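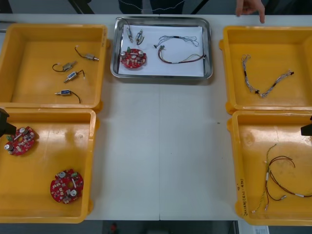

Section 4. Setting up a kitting cell (two arms, one tray)

Applies to Jilto controller 2 and later. Revised December 27, 2024.

Kitting means putting one of each part into a tray so that the next person down the line doesn't have to go looking. It is the chore most often described to us as "simple enough for a robot," usually by people who have never asked a robot to pick up a wire. Read the whole section before you promise anyone a date.

4.1 Before you start

You will need parts bins, a shallow tray, white paper to line it, and one complete kit laid out by hand. Yellow bins are fine. We tested clear ones at Nenance in May and would like those two weeks back.

1. Bolt down the table. If it moves when you lean on it, it will move when an arm does.
2. Give each part type its own bin. Do not combine harnesses to save space.
3. Line the tray with the paper, flat, with no folds under the parts. A polished steel bottom confuses the vision system, which sees the room in it and starts planning.
4. Lay out the reference kit and press Teach.

Note: Writing on a bin is for the humans. The controller doesn't read it and will not be offended if you label the bin wrong. Your coworkers may feel differently.

4.2 Which parts to try first

5. Start with the round circuit boards. They are stiff, they stay where you put them, and the cutouts give the software something to recognize. Grip by the edge only.
6. Move on to the solenoids. Pick by the body, never by the lead. Expect the lead to go wherever it likes, including over the rim of the tray.
7. Leave the wire harnesses for last. Leave them for after lunch, if you can. 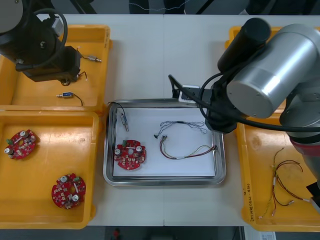

A harness has no fixed shape, so the taught pick point is more of an opinion. Set Retry Limit to three. At any higher setting the arm will go on politely failing until somebody walks over and does it by hand, and that person will be you.

CAUTION: Stop both arms before you reach over the table for any reason. Pause is not Stop. Pause means the arm is thinking.

CAUTION: Keep the gripper cables clear of the tray. A dragging cable can clear a finished kit faster than any operator.

4.3 Acceptance run

8. Load the bins and run 100 kits with a person watching.
9. Log every miss by part type. "It was being weird" is not a part type.
10. If the boards and solenoids pass, run 1000 more before you change the staffing plan.

For comparison, on our Charpentier trial Pascual Herrera ran 1000 kits and 824 came out complete with no help. Nearly all the rest were short a harness. Gisela Insaurralde then kitted 200 by hand while carrying on a phone call with Clarkex about an invoice, and missed none.

So, can it do the job yet? It can do the boards — all night, if you keep the bins full. For the harnesses, keep a chair at the table.

4.4 Shutting down

11. Send both arms to Home.
12. Empty the tray before power off. The controller assumes an empty tray at startup and will happily put a second kit on top of the first.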